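Chores and machines: where things stand

February 7, 2023

14 comments | 38 shares

The question we get most from readers is still the simple one. When can a machine do the dull jobs at home or on the shop floor, and do them without somebody standing next to it? Last September we said we would come back to it once we had seen more of the work up close. We have now spent time with people at two outfits, Flellotano and Reltodgate, and the short answer is that some chores are close, most are not, and the ones that look easy to a person are often the slow ones.

Start with what works. Moving boxes of one size from one place to another works. So does putting the same part into the same tray all day, if the part arrives facing the same way. Floor cleaning at home works well enough that a lot of readers own a machine for it, and they mostly complain about cords and chair legs. None of this is new. It works because the job was set up to suit the machine before the machine showed up.

Now take laundry. A shirt has no fixed shape. Pick it up by the collar and it hangs one way, pick it up by the hem and it hangs another. Reltodgate has a folding setup that can handle a hand towel in a little over a minute if the towel is laid out flat first. With a T-shirt from a basket it takes much longer, and it gives up on some of them. Their people were open about this. They are not selling it and have no date for selling it.

Dishes are a bit further along for plates and a long way back for everything else. Plates are stiff and come in a few sizes. Wine glasses, whisks and plastic tubs that flip over are a different matter. The group there keeps a bin of things the arm has dropped, and it is a fairly full bin.

Flellotano has been working on small containers, on the thinking that both kitchens and packing benches are full of them. Their project is called Caleo. The aim is an arm that can take a jar, hold it properly, open or close it, and put it back where it belongs. They started with jars in one size and later mixed them up. Their log for the mixed set covers more than 600 tries, and 122 of those were marked as needing a person to step in. That sounds bad until you ask what they count. A jar set down a finger's width from its mark goes in the log as a step-in. So does a lid that is on but crooked.

Rhodri Meredith took us through the log and said he would like to see the number come down a good deal before anyone talks about a home version. He thinks a packing bench is the likelier first place. A bench has good light, a flat top, and somebody nearby who can reach a stop button. A kitchen counter has a toaster and the mail on it.

The part we had not understood before the visit is how much depends on the grip. People squeeze a jar just enough and change the squeeze as the lid moves, without thinking about it. The machine has to be told or has to learn it. Too little and the jar turns along with the lid. Too much and a thin plastic wall bends. Clear containers are also hard for cameras, which tend to see whatever is behind them. Frosted or colored lids help. Several people told us they would happily ban clear plastic if they could.

Handing things over is its own piece of work. If a person and a machine are going to share a bench, one has to be able to pass something to the other, and the two have to agree on when to let go. A person does this by feel. At the moment the person does most of the adjusting: they hold the thing where the machine can get at it and keep it still.

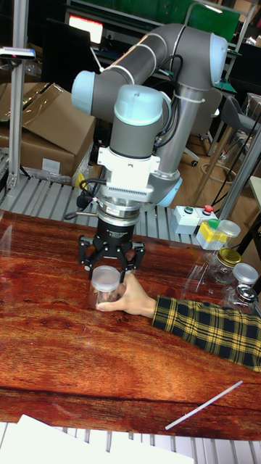
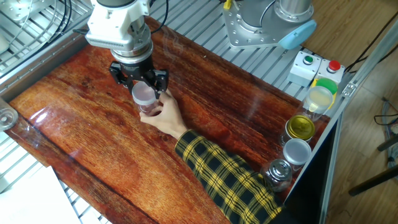

A hand keeping the jar under the gripper is a fair picture of how the labor is divided at this stage.

Poppy Marsden wrote in after our last item to say we are asking the wrong thing. She runs a line that fills and caps spice jars, and she does not need a machine that does the whole job. She would take one that only tightens lids, all day, at the same torque, because that is what hurts her crew's wrists by the end of a shift. She can find people to do the filling and the labels. She also asked what happens when the jars change, as hers do twice a year when the supplier changes the neck, and whether she would have to pay someone to come out and teach the arm again. If the answer is yes, she said, she will stay with the hand tool she has.

We put her question to Flellotano. They said a new neck size currently means about two days of work on their side, and they would not want a customer doing it alone yet. Reltodgate does not work with lids and passed on the question.

We will look at sorting and putting away groceries in a later issue. If you run a machine of any kind at home or at work, write and tell us what it does in a normal week, including how often you have to go and help it.

14 comments | Share this item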